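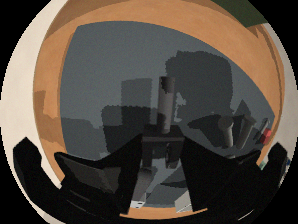

How much does a policy's score in simulation tell us about the real arm?
Less than the papers suggest, and mostly about ordering. A simulator can often say which of two policies is better. It is much worse at saying how good either one is.

Week 8: Simulated evaluation of manipulation policies

Reading: Horrocks and Fikre, the Kallska report, sections 2 to 4. Skip the introduction, which oversells.

The claim is that 382 simulated rollouts can replace a day on hardware. Look at what was compared: 14 policies, ranked in both settings, with one correlation number at the end. Several of those policies were early checkpoints that fail at everything. Put enough bad policies in the pool and any simulator will look well calibrated.
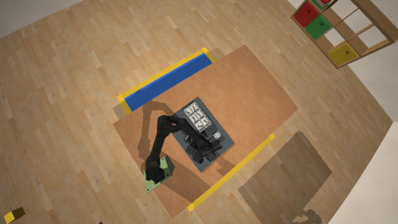 Drop the weak checkpoints and the correlation falls a good deal. The authors do report this, in a footnote. Ask what is left once the easy comparisons are gone, and whether you would choose between two close policies on that basis. I wouldn't.

Points to check in any paper of this kind

1. Was the simulator tuned on the same tasks it was later tested on? In Kallska the friction values were.

2. Does a wrist view in simulation carry the lens distortion of the real one? A policy trained on one may simply break on the other.

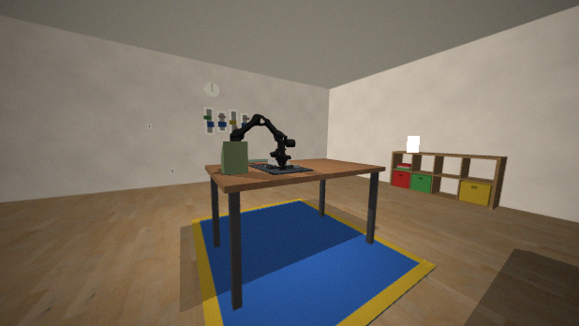

3. Are failures matched by type? A dropped object and a missed grasp both score zero.

4. How many real trials per policy? With 60 the error bars are still wide.

On point 4, Rudd's objection is that the real numbers are treated as truth when they are noisy too.

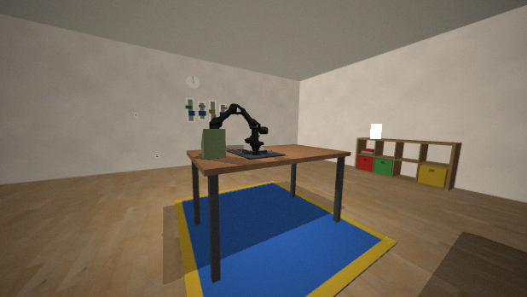
A fair test would hold out some policies, predict their real scores before anyone runs them, and publish the misses. Bring a one-page plan for that to section, with your choice of held-out policies and the error you would accept.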